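Stirkusham Makers Board > Robotics > Arms and grippers
Topic: Head camera or wrist camera for picking out of boxes?

ybilyk
Posted in January, 21:40

We've got the Lakis two-finger gripper on the small arm and I'm trying to settle where the camera goes. The Arriaga people push their head-mounted kit hard and claim one camera up top will do for everything. I don't believe it. I ran 93 picks with the head camera and 93 with the wrist camera, same parts, same box, same lamp. Head camera dropped or missed 60. Wrist camera missed 3.

Before anyone asks, the controller was the Jusinix one both times and I didn't touch the settings in between.

jolanta_k
Posted 22:05

60 against 3 is so lopsided that I'd suspect the setup before the camera. Did you redo the calibration after moving it? If the head mount was even a bit off, every pick would land short and you'd be measuring your bracket.

ybilyk
Posted 22:11

Redone, twice. The misses weren't all short either. Some went long, and a good few closed on the flap.

Ishbel Mackay
Posted 22:48

I've been on the other side of this, working from a head-height view with plain hands before letting any gripper near the job. I'd do that first. If you can't tell what's in the box from up there, your arm has no chance. 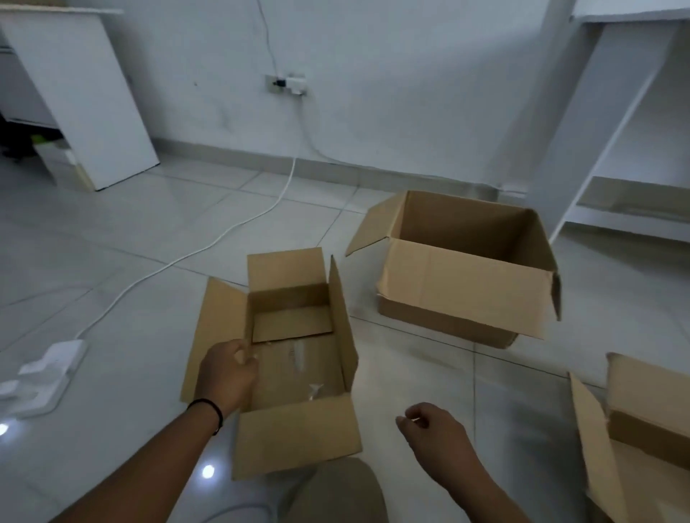

My quarrel with the head camera is mostly about depth on dull brown card. There's no pattern for it to get hold of and the sides all blur into one another. Then you get the small stuff. Look at the scrap of clear plastic at the bottom of the nearer box: it glints, so you and I spot it, but I wouldn't bet on a depth sensor giving me anything sensible there. Same with the loose bit of card lying flat by the back wall, brown on brown. The floor is shiny as well, with two bright spots of light in it, and I've had software take that sort of thing for an object before now.

So I half agree with Yevhen. I just don't think a wrist camera cures any of it. It gets you closer to the same muddle.

modupe.a
Posted 23:02

Got to disagree with both of you a bit. A wrist camera is fine until the fingers are in the box, and then it's staring at card. You lose sight of the flaps. Looking at Ishbel's picture, the right flap on the near box is standing up, and a wide gripper coming in from that side could easily clip it. From the head you can see that before you start. From the wrist you find out when the arm stops.

ybilyk
Posted 23:09

Fair, but I folded my flaps right down and taped them for the test.

modupe.a
Posted 23:12

Then you tested a box that doesn't exist in my stockroom!

jolanta_k
Posted 23:20

Yes, that changes it for me. Taped flaps suit the wrist camera. And if it was the same box throughout, what were the head camera picks closing on? You said some closed on the flap.

ybilyk
Posted 23:31

The tape let go on one side partway through the head run. I carried on. I know, I know.

Ishbel Shearer
Posted 23:44

That's a result I'd throw away, sorry. Also, which gripper pads? The Lakis ones come hard from the bag and they slide on anything glossy. I had a week of blaming a perfectly good camera before I swapped them for soft ones.

And I'd want to see both cameras running together before paying Arriaga for anything. Their sample videos are all wooden blocks on a black cloth. I could pick those up with a pair of spoons.

ybilyk
Posted 23:52

Hard pads. All right, soft pads, no tape, flaps left how they fall, and I'll put the runs up in this thread, head only, wrist only and both. I still say the wrist wins.

modupe.a
Posted 23:55

Put some clear plastic in the bottom as well.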